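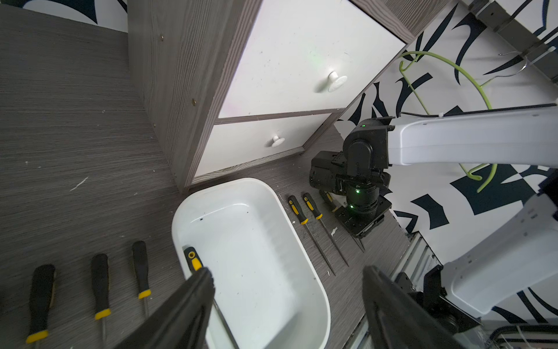
What happens to the people on a kitting bench when the kitting is automated?

Mostly they stop picking and start dealing with whatever the cell could not pick. At our place that took up to 12 weeks to settle, depending on which bench you ask, and the work that came out at the other end has a different shape from the work that went in.

Some background. Stinon services and re-issues hand tools for maintenance contractors. A tool set comes back, gets checked, and goes out again in a kit. Until last year the sorting and kitting was done by four people on two shifts, standing up, with a paper list. Screwdrivers were the worst of it. They are light, they roll, and two sizes with the same handle look alike at the end of a late shift.

The first cell went in at the Juvdale site in October. It has two arms working over one table, with a wrist camera, and the tools are moved between the tabletop and a white plastic tub. Screwdrivers lie in rows on either side of the tub with the shafts pointing more or less the same way. That arrangement matters more than I expected. A gripper with two fingers wants the handle, and it wants to know which end the handle is. When the rows are tidy the pick is dull. When someone tips a box out in a heap, the cell slows down and then asks for help.

Asking for help is the new job. The software we use for this is called Grindach and it raises a request on a screen by the bench. The person on shift looks at the camera view, marks the handle or clears the tool by hand, and releases the arm. On the first full Tuesday we logged 291 requests across both shifts. The same day a month later gave 36. Most of the difference came from Begoña Nieto, who had kitted by hand for years and rewrote the laying-out procedure so that handles are kept apart by a finger's width. The supplier's setting-up guide does not mention spacing at all.

Her change is worth a paragraph on pay. She was graded as a kitter. The procedure she wrote is process engineering by any reading of our own grading sheet, and it took two meetings and a letter from Piret Avotiņš to get the grade moved. If you are planning something similar, sort out the grades before the arms arrive. We did it afterwards and it caused bad feeling which is still there on the late shift.

Other changes, in no order:

Standing time is down. The operator can sit for most of a run, though the stool we bought was the wrong height and has been replaced.

Talking is down as well. Two people used to face each other across the bench. One person now faces a screen. Siiri Grīnberga raised this at the review and I had no good answer. We have moved the inspection desk next to the cell, so there is at least someone within earshot.

Cleaning is up. Scraps and specks from returned kits collect on the table and in the tub. A person brushes them aside without thinking about it. The arm does not, so there is now a wipe-down every 30 minutes on the sheet.

Headcount is the same, four. Dalia Kütt moved to inspection by choice - she had asked for it before any of this - and her place was filled. I can't promise the number holds when the Paju site gets its own cell, and I have said so to the people concerned.

Next job is the long-shaft drivers, which still swing when they are lifted.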